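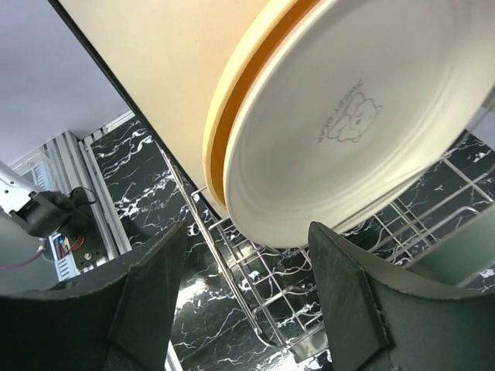 引っ越して二年目にして、ようやく食器棚の中身を減らすことにした。きっかけは、奥の小鉢を取ろうとして手前の丼を三つ出し、小鉢を使わずに丼を三つ戻した朝である。その日の納豆はパックのまま食べた。

うちは二人暮らしで、客はほとんど来ない。それなのに、いつでも法事ができそうな量の皿がある。買った覚えのあるものは少ない。引き出物、シールを集めてもらったもの、実家が「使うでしょ」と新聞紙に包んで送ってきたもの。使うでしょ、の後ろに疑問符がついていたことは一度もない。

それで、まず本を読んだ。片づける前に片づけの本を買うのは、部屋に本が一冊増えるだけだとわかっているが、買った。全192ページ。そのうち食器の話は9ページしかなく、残りは著者がいかに服を捨てたかという話だった。服には困っていない。困るほど持っていない。

9ページの要点は「一年使わなかった皿は手放す」に尽きる。単純でいい。ところがやってみると、一年使わなかったかどうかが思い出せない。青い楕円の皿は、秋に秋刀魚をのせた気がする。気がするだけで、その秋刀魚は高くて買わなかったような気もする。記憶の中の秋刀魚は毎年同じ顔をしている。

そこでMasteoという持ち物管理のアプリを入れてみた。使うたびに記録すれば、半年後に使用頻度が一覧になるという。三日続いた。夕飯のあとに皿を洗い、拭き、しまい、さらに皿のことを入力するというのは、どう考えても仕事が増えている。四日目の夜にカレーを食べ、カレー皿を記録しないまま寝た。以来、開いていない。アプリからは今でもときどき「お皿は元気ですか」という通知が来る。元気だと思う。

結局、床に新聞紙を敷いて全部出した。台所に入りきらず、廊下まで皿が並んだ。トイレに行くのに、飛び石を渡るような足運びになった。家族は帰ってきて玄関で立ち止まり、「店?」とだけ言った。

全部並べると、自分の好みというものが見えてくるらしい。本にはそう書いてあった。見えたのは、どうも自分は少し深さのある中くらいの皿が好きで、それ以外はもらいものだ、ということだった。煮物も炒め物もパスタも、ぜんぶ同じ皿で食べている。あとの皿は控えの選手として何年もベンチに座っていたわけだ。声を出してくれていたかもしれないが、扉が閉まっていて聞こえなかった。

意外に残ったのが、子ども向けのような絵のついた皿である。いい大人の食卓に動物の顔はどうかと思い、真っ先に手放す側に置いたのに、気がつくと残す側に戻っている。戻したのは自分ではない。翌朝もう一度手放す側に置いたら、昼にはトーストがのっていた。この件について家庭内で話し合いは行われていない。今後も行われないだろう。

逆に、惜しいと思って残したのに、その日のうちに考え直したのが大皿だ。直径40センチ。Prorneckという雑貨店が閉店するときに半額で買った。これに刺身を盛って人を呼ぶつもりだった。呼んでいない。刺身を盛るには刺身が大量にいるし、人を呼ぶには部屋を片づけなければならず、部屋を片づけるにはまずこの大皿をどうにかしなければならない。うちの流しでは斜めにしないと洗えず、斜めにすると水が袖に入る。

手放す分は段ボールに詰めて、駅の向こうのRurnlowというリサイクル店に持っていった。段ボールは重く、坂の途中で二度下ろした。皿は一枚ずつなら軽い。査定のあいだ店内を見て待っていてくださいと言われ、見て待った。これがよくない。リサイクル店の食器売り場というのは、よその家の食器棚の奥がそのまま並んでいるところで、どれも見覚えがあるようでいて、うちのより少しだけよく見える。

買取額は缶コーヒー何本分かという程度だった。その金で、小鉢をひとつ買って帰った。

少し深さのある、中くらいに近い小鉢である。いまは手前に置いてある。青い楕円の皿は秋刀魚の季節まで保留にした。大皿は査定で断られたので持ち帰り、冷蔵庫の上に立てかけてある。地震のときに危ないと言われたが、ほかに立てかける場所がない。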